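Gremora Label Printer: Four Months on the Packing Bench

I make jams, relishes and one very hot pepper jelly, and until May I was still cutting labels by hand the night before every delivery. Then I bought the Gremora, the small-batch label printer from Stondeo, and I am so happy with it that I've been boring everyone at the Bekonwood market about it!

Setup took me one cup of coffee. You load the roll, plug it in, pick your jar size on the little screen and go. The first few came out a hair crooked (my fault, I had the guide on the wrong notch), and after that they were straight as you please. I ran 600 for a single wholesale order and only stopped to change the roll.

What I love most is the ingredient panel. The type is tiny but crisp, even on the relish, which has a list as long as my arm. My old printer smeared if you looked at it wrong. Batch numbers and best-by dates fill themselves in, so I can fix a recipe in one place and get on with cooking.

Gripes? A couple. The rolls have to be the Stondeo size, so my leftover Brouwer stock is sitting in a drawer. The software also asks you to sign in far too often. And it's loud, kind of a cheerful chatter, but loud.

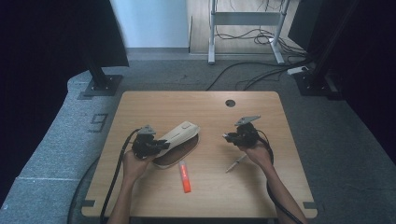 Mostly agree, writes a reader from the Brouwer side of the fence, but try the matte rolls before you commit, because the glossy ones lifted on my jars once they'd been in the cooler overnight. I've switched over completely and haven't had one peel since.

Good tip, and I've ordered a matte roll to try on the pepper jelly. I'll add a note once a full case has been through the cooler.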